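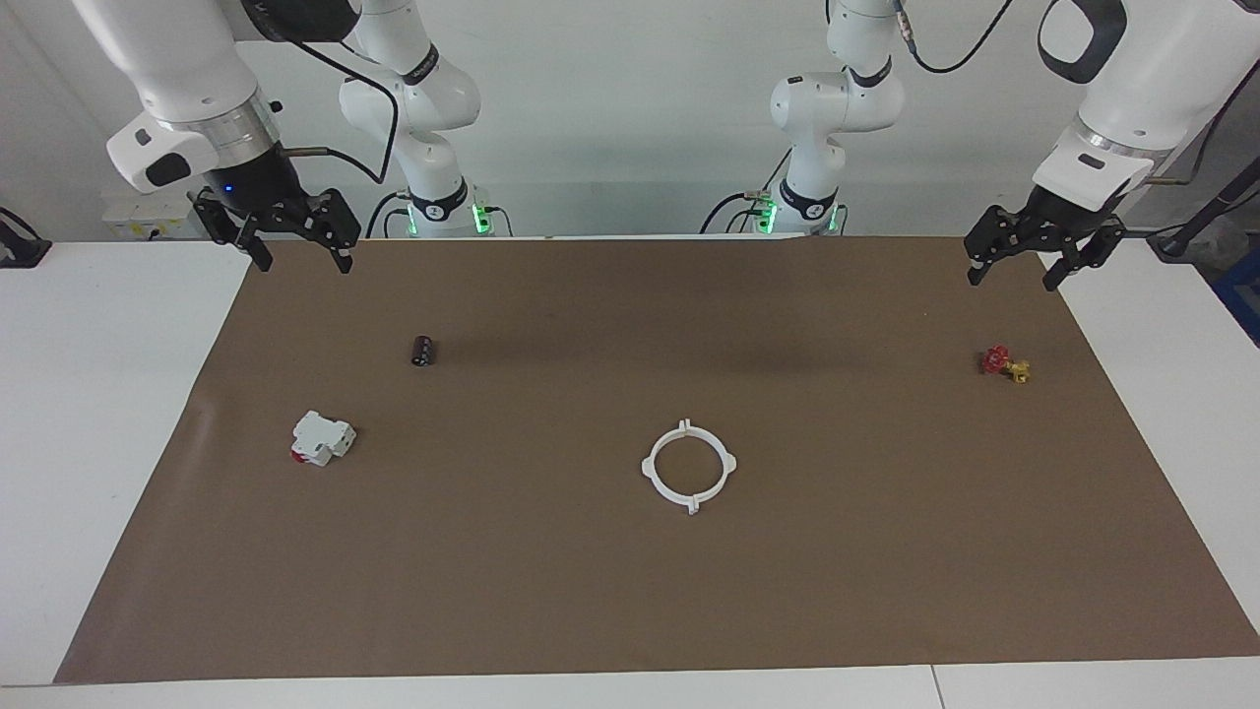
Two-arm cell with parts on the brown paper, fixed camera view.

Fludstead Small Parts, two-arm set

README, last edited 14 November 2019
Maintained by Maja Zieliński

What is in the set

810 demonstrations of picking, moving and joining small hardware with two arms. All were recorded at the Fellville bench between July and the date above. The arms are driven by an operator, and each demonstration is one attempt at one instruction. The instruction is stored as a short sentence in task.txt, in the operator's own wording. We did not clean up spelling.

Parts

The parts come from a mixed bin of electrical and plumbing leftovers: ring fixtures and the half-ring brackets, small valves with a red handwheel, a capacitor-like cylinder, boxy plastic housings, terminal-style pieces. Not every part appears in every demonstration. parts.csv lists what was put out for each one. Names in that file are ours and do not match any catalog, so "valve_red" is whatever red-wheeled valve was in the bin.

Left and right always mean the robot's left and right. In the fixed view the robot faces the camera, so its right arm is on the left side of the picture. This has caught several people who wrote their own loaders.

Views

There is a fixed view of the bench and a moving view from above the work. The two are stored as separate video files with a shared clock. Drop the first 3 frames of each file before you line them up — the clock has not settled yet.
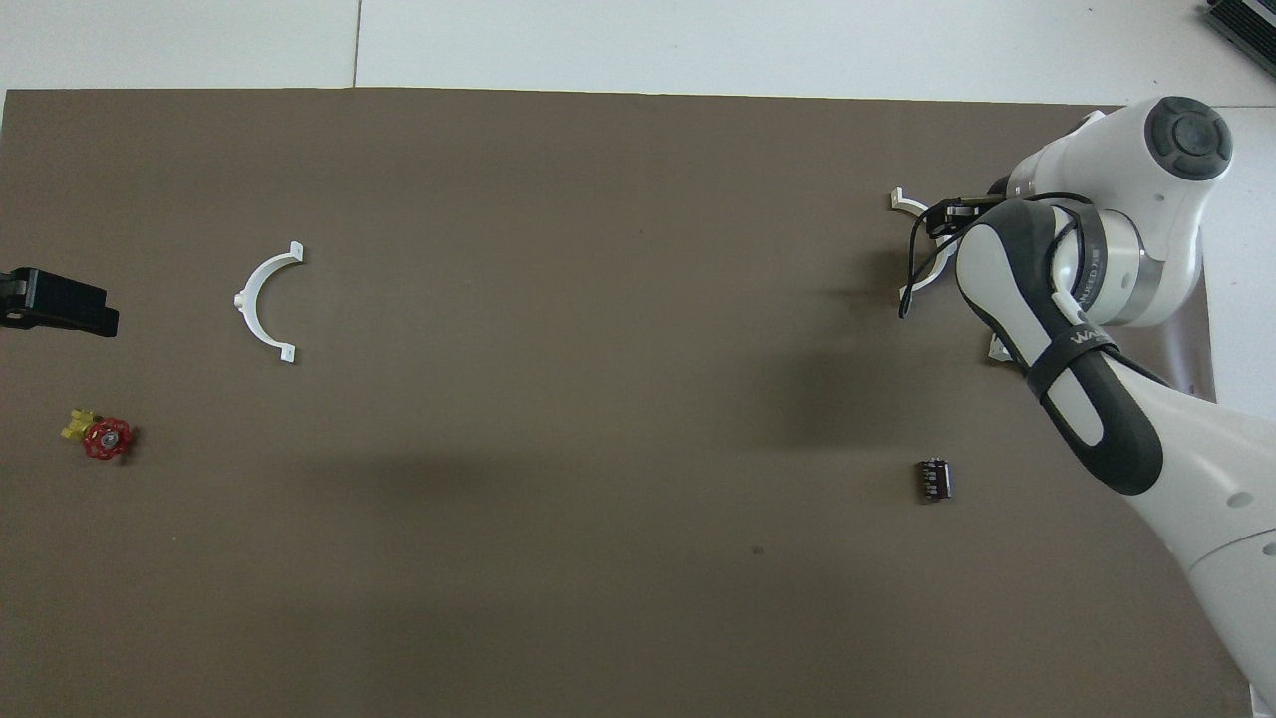
Half-ring bracket held in the gripper, with a matching bracket free on the mat.

As in this view, the forearm often hides much of the part in the gripper. If your model needs the whole outline of a part, use both views. We did not filter out demonstrations where the held part is covered, and there is no flag for it.

Recording

Video and joint positions are both written at 60 samples per second. Gripper opening is a value from 0 (closed) to 1 (open). No attempt runs past 90 seconds; the recorder stops at that point and the attempt is marked "timeout". Timeouts are kept in the set. So are dropped parts and wrong picks, marked "fail" in outcome.csv. Filter on that column if you only want clean attempts.

Splits

The split is by part layout, so a layout never appears in both train and test. Use the lists in splits/ and please do not shuffle your own if you plan to report numbers against ours.

Known problems

Brackets and rings are labeled "ring" in the oldest task files. Later ones say "half ring" for the bracket.
The paper gets replaced when it wrinkles badly, so its edges do not sit in the same place across the set.
Lighting changes with the time of day.

Related sets

Plustell uses the same file layout with one arm. Zuccaro has an older layout and needs convert_old.py first.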